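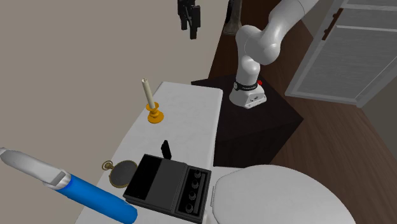

Went to see Zurberg last night at the Skondaris and I'm still buzzing, so I'm starting a thread before the old one gets buried under superhero casting rumours. It's the first feature from Stella Tanui, it's fully computer animated, and it cost next to nothing by the standards of these things. I know the trailer put people off. You get those plain surfaces and it looks like a test somebody forgot to finish. But give me plain surfaces any day! A smooth white robot arm curving up off a dark brown cabinet, a long white countertop, a plain beige wall behind the counter, and I'm perfectly happy looking at that for ages, because the shapes are clean and your eye knows where to go. Zurberg has the same feel for an hour and a half, except with ferries and snow and a very grumpy harbour master. Who else has been?

projector_moth

Search this forum Go Advanced search

saltbushsam wrote:
Saw it on opening night, loved it, and there were 13 of us in the room. Thirteen! In a theatre that would seat a couple of hundred. I don't see how it lasts past the second week unless the word gets out, and we're the word, so good on you for starting this.

The scene on the night ferry with the brass band is the best thing I've seen in a cinema all year. I went in knowing nothing and came out humming.

centre_row_kev wrote:
I'll be the grump then. I wanted to like it and I liked bits of it. The middle drags badly. Once the harbour master loses his keys the story more or less stops, and we get a long stretch of him walking up hills. Very pretty hills, sure. My daughter asked whether it was nearly over and I didn't have a good answer for her.

And I don't buy the plain surfaces argument. Clean is one thing. Some of those backgrounds had nothing going on in them at all, and that's a budget showing, however nicely you put it.

projector_moth wrote:
@centre_row_kev Ha, fair enough on the hills, I'll give you one hill too many. But I loved the keys part! The whole film is about him having to ask people for help, and he can't do that until he's knocked on every door in town and had a miserable time of it. The empty backgrounds come in when he's on his own and they fill up again once he's with people. Watch the bakery window the second time he goes past.

centre_row_kev wrote:
You've seen it once and you're telling me to watch the window?

projector_moth wrote:
I'm going again tomorrow :)

tilly_w wrote:
Can anyone tell me if it's showing outside the big cities? We've got the one Jonico cinema here and they've given it a single session at 10 in the morning, which is no use to anyone with a job. The superhero one has every other screen.

saltbushsam wrote:
@tilly_w It opened on 62 screens across the country, so it's thin. Jonico seem to have stuck it in mornings everywhere as a kids' film, and I reckon that's a mistake. It's a family film the way old family films were – the grown-ups get more out of it. The Skondaris is an independent and they've put it on at 7.30, and that session is filling up nicely from what I hear. Ring your local and ask. Mine moved a Steinarsdóttir documentary to the evening after a few of us rang up.

tilly_w wrote:
Didn't know you could do that. I'll ring them at lunch.

northshore_noel wrote:
Bit of balance on the numbers, seeing as I follow them more than is healthy. The first weekend was soft, no way around it. The drop in the second weekend was only 30 per cent though, and that's a lovely hold for something with no advertising to speak of. Films like this can tick along for months. I wouldn't write it off yet, but I also wouldn't expect it to get more screens in October with the school holiday films still hanging around.

On the film itself I'm somewhere in the middle. Gorgeous colours, wonderful music, thin story. The dog should have been in it more.

projector_moth wrote:
The DOG. I can't believe I wrote a whole post and left out the dog. Agreed, more dog.

centre_row_kev wrote:
On this we are united.

tilly_w wrote:
Rang them! The woman on the phone was really nice about it and said they'd try one evening session next week and see how it goes. Now I have to fill some seats. My sister's coming, and I've told everyone at work it's about a ferry and a dog.

saltbushsam wrote:
You beauty. Stay for the credits, the band plays the whole tune through.

Last updated: 9.42 pm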